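Do You Need a Drawer Organizer System? I Have Doubts

19 April 2024

I spent a good part of the winter reading about how to store small things, and I came away less convinced than when I started. I don't mean clothes or books. I mean the stuff that ends up in the kitchen drawer, on the windowsill, in the coat you wore in October: cables, spare keys, adapters, loyalty cards, the tiny screwdriver from a pair of glasses you no longer own.

There is a whole industry that wants to help you with this. I have given it money before and I will probably give it money again, so take what follows as the complaints of a customer.

The promise

The pitch hardly changes from one company to the next. Your home is stressful because your things don't have a place. Buy these matching boxes, give each thing a place, and you'll feel calmer. Brillness, which sells the clear stackable kind, has a line on its site about "seeing everything you own at a glance." I don't want to see everything I own at a glance. I want to find the tape.

The matching part is what bothers me most. A box that matches six other boxes is harder to pick out than a box that doesn't. I bought the six-piece Brillness starter set two years ago and lined them up in the hall cabinet, and for months I opened the wrong one first nearly every time. Then I put labels on them. Then the contents drifted and the labels were wrong, so I was opening the wrong box with confidence, which I think is worse.

The set did look nice, I'll give it that. My sister asked where I got it. She has one too now, and hers is full of takeout menus.

What it costs

The starter set was not a crazy price. The trouble is that it's a starter set. Once you have the first row, the drawer next to it looks bad, and the inserts for that drawer come in sizes that almost fit. By the time I'd done one cabinet and two drawers I had spent 114 dollars, and what I had stored in there was not worth 114 dollars. I went through it one night in a bad mood. Dead batteries, a bag of picture hooks, phone cases for phones I traded in.

Plomier goes further and sells a "home system" with a planning guide. I borrowed the guide from a neighbor. It says to set aside a weekend, take everything out, and sort it into groups before you buy a single container, and then on the very next page it lists the containers by room. A family home, it suggests, may want 200 pieces. I read that page twice. I don't believe I know anybody who needs that many boxes, including the people I know who own shops.

To be fair to Plomier, the sorting advice is fine. You could do the sorting, throw out a third of it, and stop there. I suspect that would do most of the good. It just wouldn't sell anything.

The things you already have

What I do now is pretty low effort. I use what's around. Lidded boxes that came with something else, a zip pouch, an old candy tin. They don't stack and they don't match, and I can tell them apart from across the room with my glasses off. Color does more work for me than any label ever did. If the cables are in the pink one, I remember pink. I have never once remembered "Electronics, Misc."
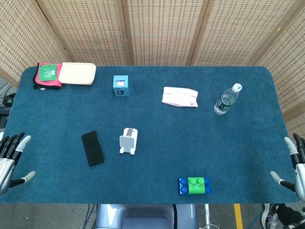

The label maker question

People get heated about this, so I'll say where I stand. A label maker is a fun object. I have had the Rernitz handheld one for years and I enjoy the little noise it makes when it cuts the tape. But I have looked at what I've labeled with it, and most of those things did not need a label. I labeled the sugar. It's in a glass jar. You can see it's sugar, or possibly salt, and one taste would settle the matter.

Where labels have been worth it for me:

Power adapters. They all look the same and I have no idea what any of them belong to after a month.

Food in the freezer, for reasons anyone with a freezer will understand.

Keys. Although if you label a key with what it opens, think about where you keep the key.

Everything else was me playing with the machine. The tape refills are also where they get you. I'd skip the Rernitz tape and use masking tape and a marker, which peels off clean when you change your mind. You will change your mind.

The one that surprised me a little

I'll be honest about the one purchase I don't regret, in case this reads like I hate all of it. Petkov makes a plain shallow tray with a raised edge and no dividers. It isn't clever. It sits by the front door and whatever is in my pockets goes in it. When it's full I have to deal with it, and it fills up fast. I had assumed the dividers were the useful part of a tray like this, and I was wrong - my old one had five sections and I only ever used the one closest to my hand.

I don't want to oversell it. It's a tray. You could use a baking sheet, and for a while I did. The Petkov looks better and it doesn't clang when you drop keys on it at midnight. Is that worth the price? It was to me, on that particular day. I'd have a hard time arguing it to somebody who likes their baking sheet.

About those before and after photos

I used to find these persuasive. A messy closet on the left, a calm one on the right, and in between, supposedly, some bins. Then I started looking at what was missing from the right side. The vacuum is gone. So is the bag of bags. In one set I kept going back to, the closet on the left had winter coats in it and the closet on the right had no coats at all, only three folded sweaters and a plant. Where are the coats? Somebody has to be warm in that house.

I'd love to see the same closet 300 days later. I've looked and haven't found any company that posts that picture. Mine would show the clear boxes, sure, with a grocery bag on top of them and a second grocery bag on top of that.

What I'd try first

A few people have asked what I'd do instead, and my answer is kind of boring. Throw out what's dead. Put the stuff you use every day somewhere you can reach without opening anything. Put the rest in whatever has a lid. Wait a couple of months before buying a container, and if the same pile is still making you mad, buy one container for that pile. One, and not from a set.

I'm aware that this doesn't work for everybody. If you share a house with four kids or you run a sewing business out of the spare room, you probably do need a system, and you probably figured one out long ago without a guide. I also know people who just like the look of matching boxes, the same way I like the noise the label maker makes. That's a good enough reason to buy them. I only wish the boxes were sold that way, as something nice to look at, without all the talk about my stress levels.

The Brillness set is in the garage now, by the way. It holds paintbrushes and birdseed, and it's good at that. The lids do seal. Next up I want to look at those fabric shelf cubes, the kind with the little loop on the front. I own two and both loops have already come off, so you can guess where that one is headed.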